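How to put a new set of strings on your viola

I put off changing my own strings for the first 9 months I had an instrument, because I was quite sure the whole thing would fold up in my hands like a deckchair. It didn't, and yours won't either, provided you take it slowly and keep one rule in mind -- never take all four strings off at once. The bridge and the soundpost are held in place by the pressure of the strings, and if that pressure goes, the bridge falls and the post may well go with it, and then you're off to the workshop.

What you'll want: your new strings, a soft pencil, a clean cloth, a folded towel to rest the viola on, and a tuner (or a piano, if you're lucky enough to have one in the room). Give yourself most of an hour the first time and pick a moment when you haven't got a rehearsal straight afterwards, as new strings slide flat for days.

Start with the C string. Turn the peg gently towards you until the string goes slack, unhook the ball end from the tailpiece and draw the other end out of the peg. Have a look at the peg while it's free. If it has been slipping or sticking, a little peg paste on the shiny parts does wonders. Then rub the pencil into the groove at the nut and the one on the bridge, so the new string can glide over them. 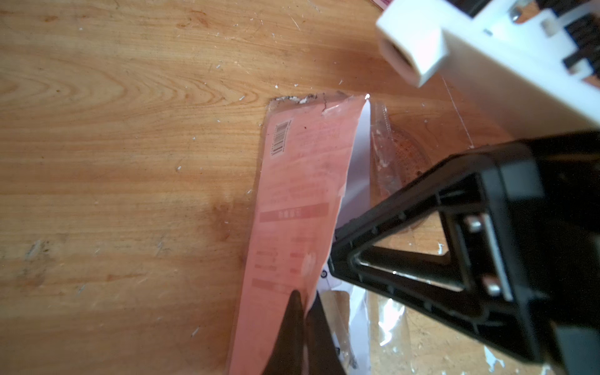 Clear plastic packaging with its pink label card.

Hook the new ball end into the tailpiece, bring the string up over the bridge and the nut, and poke the tip through the hole in the peg, leaving just a little showing on the far side. Now wind. The turns should lie neatly side by side, travelling towards the wall of the pegbox without being jammed hard against it. My first teacher, Ginette Lecomte, used to make us unwind the lot if two turns crossed, and I grumbled terribly, but my pegs have behaved themselves ever since!

Bring the string up to pitch in small steps and push the peg inwards a touch as you turn. Every few turns, look at the bridge from the side. The face nearest the tailpiece should stand upright, and if the top has been pulled towards the fingerboard, hold it with both hands and ease it back a hair at a time.

Once the C is up, do the G, then the A, and leave the D until last. (Some people go in another order, and that's fine too.) Wipe the rosin dust off the top with your cloth before you put things away, and keep your old A, coiled up in the case, as a spare.

Over the next few days, tune often and play long, slow bows. Don't judge the sound on the first evening -- mine are always rather brash to begin with, and they settle by the end of the week.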